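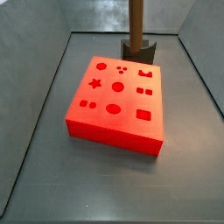

Ermelinda Bastos
Bench technician, laptop repair and refurbishing, Skakitus workshop

23/03/2021

Continued from the page about the Enden lot. I write this before lunch so I don't forget the order in which I did things, and I will add the afternoon at the bottom.

Machine: Sakeck 14 inch, older model with the barrel plug charger. Job number 346. The customer is a school secretary and the complaint on the ticket is "gets slow after a while and fan is loud". No mention of crashes. She wants to keep it two more years if possible and doesn't want to pay for a new one.

First check, with cover closed. It boots fine from the old hard drive, but the desktop needs a long time before I can click on anything. I let it sit until the disk light stopped. Then I opened the browser with four tabs and a video, and the fan went to full speed very soon and stayed there. The keyboard was warm on the left side, above the hinge. Battery report says health is fair. I don't touch the battery for now.

Opened the bottom cover. There are two screws under the rear rubber feet, I always forget this on the Sakeck and I always pull on the plastic before I remember. Please, whoever takes the next one of these: feet first. One clip near the card reader was already broken when I opened it. I wrote it on the ticket.

Inside, the fan outlet was closed with a layer of dust like felt. I held the fan with a plastic stick so it doesn't spin and cleaned with the brush and then with air, outside by the back door. The old paste on the processor was dry and came off in pieces. I put new paste, the gray one from the small tube. The white one in the drawer is too liquid now and somebody should decide if we throw it away.

Memory: there is one stick and one free slot. Cardoso from the front desk asked me to try a second stick of the same size from our used box before ordering a new one. The first I tried was not accepted, black screen and beeping. The second was accepted at once, same speed as the original. I ran the memory test for one full pass with no errors. I would prefer to leave it overnight but the bench is needed.

Disk: I cloned the old drive to an SSD. The clone stopped the first time at 12 percent with a read error. I thought it was the drive, so I read the disk report, and the report was clean. I changed the USB adapter cable and the second clone went to the end without a problem. So the short blue cable is bad - I cut the plug off so it doesn't come back to the drawer. I believe this is also what happened with the Enden machine where we blamed the drive, but I can't prove it now.

After the clone I had to go into the BIOS and set the new disk first in the list. On this model the change is not saved if you leave with the power button, you must go to the last page and choose save. I lost some time with this.

Afternoon.

Same test as in the morning, four tabs and the same video. The desktop is ready almost when it appears. The fan starts, goes up to medium and comes down again when I close the video. The keyboard is still a little warm on the left but I can leave my hand there. I also ran the long load test until I finished my tea and the machine did not slow down in a way I could notice.

One thing I don't understand. When it wakes from sleep, the wireless is gone for a moment and then comes back by itself. It did this two times out of three. I installed the newer wireless driver from the maker's page and after that I could not repeat it, but I only tried a few times, so I don't want to write "fixed" on the ticket. I wrote "please watch". If she comes back with it, look at the power saving option of the card before anything else.

Price: Cardoso wants to say 200 to the customer with everything, the SSD and my time. The used memory stick goes for free. I think it is fair, but he should call her first, the paper she signed was only for cleaning. I don't close the job before she says yes. The old drive is in an antistatic bag with the job number on it, in the upper drawer, and must go back to her with the machine. It has all her files and we don't wipe it.

To order: USB to SATA adapter, one that is not so short. Paste. Rubber feet for the Sakeck if they sell them separately, because the glue on these is weak now and I had to use double tape on the left one.

For the next entry: the other Sakeck from the same school, which was here in October for the hinge. The ticket says "screen goes dark when I move it". I suspect the display cable was pinched when we closed it, so it is maybe our fault, and I want to open it myself before we talk about money with them.

E.B.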